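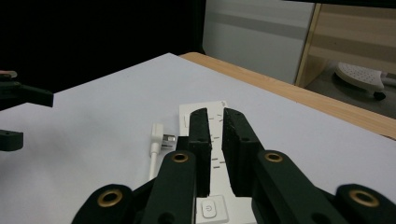 Niltgate opens new studio in Skendside and announces puzzle game Hodirum

SKENDSIDE, April – The independent game developer Niltgate is pleased to announce the opening of its second studio, located in Skendside, and the first title which will be produced there. Hodirum is a puzzle adventure for PC and is planned for release next winter.

In Hodirum the player takes the role of a lighthouse mechanic who must repair the signals of a drowned harbour, one island after another. The game contains 57 handmade levels and can be played alone or by two people sharing one keyboard. All the texts will be available in English, French and Polish from the first day.

"I have wanted to make this game since I was a student, when I drew the first islands in the margins of my notebooks," says Lena Walczak, creative director of Niltgate. "Now we have the team for it, and I am very glad that we can show the colours and the sounds of this world to the players."

The music is composed by Adel El Khatib, who has recorded 148 minutes of original material with a small string ensemble. The game is built on the Dalsgaard engine, which Niltgate already used for its previous title.

A closed test will start next month with 300 places. Interested players may register on the Niltgate website until Wednesday at 3 p.m. The participants will receive the first chapter and a short questionnaire, to be returned by e-mail.

Press contact: the Niltgate press office, Skendside. Screenshots and the trailer are available on request.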